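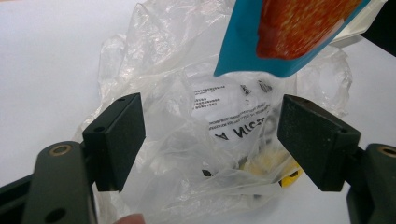
Kendholm Parts Room: Bags and Bins

Sorting week at Kendholm, posted Dec 25, 2023. Small parts are kept in clear bags until they get a place on the shelves. The Nusau shelves hold up to 60 bags each.

Clear bag on the white table, with a printed label inside among the other items. Labels go in with the parts so they don't rub off.

Bags without a label go in bin 9 until someone has checked them against the list.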